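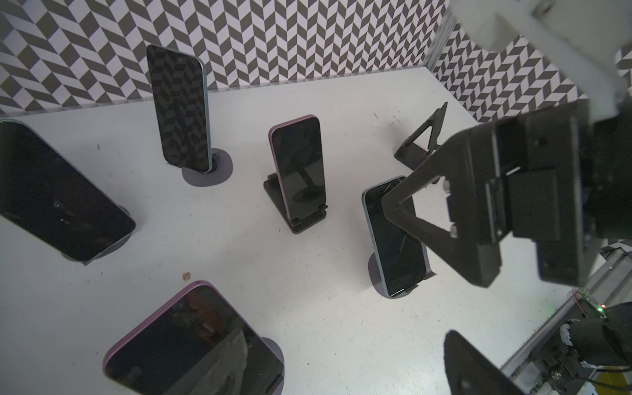 Home Papers Datasets People Contact

2 May 2019
Periklis Margaritis

4.2 Care of the Cell

The Clatorow cell handles phones, and phones are mostly mirrors. Our first months went into finding out how much a mirror can upset a vision system. Figure 3 shows the current layout from the wrist camera: a white table, chevron-patterned walls on two sides, and phones standing on round pucks or in a black folding stand. The pattern gives the camera something to hold on to. It also turns up in the glass, where our early detector found a second wall and tried, with great confidence, to go there.

Upkeep is dull and we recommend it. The table is wiped at the start of each shift, which keeps it clean for several minutes. Specks and scuffs remain, and we stopped repainting the board after noticing that the policy did no better on a fresh one. The finger screws are checked every 79 grasps. In 533 logged grasps we found loose screws 2 times, both after the gripper had tried to pick up the table.

Cables are the weak point. The wiring near the fingers moves with every reach, and we now check it by hand before power-up. The small green light on the board tells us the board has power. It has no opinion on anything else, a fact we learned over one long afternoon in May.

Figure 3. Wrist camera view of the Clatorow cell. The black triangular finger is over a blue-framed phone; the folding stand at the back right is empty.

Stand positions are reset from a paper template kept in the Pfister cabinet, under the spare fingers.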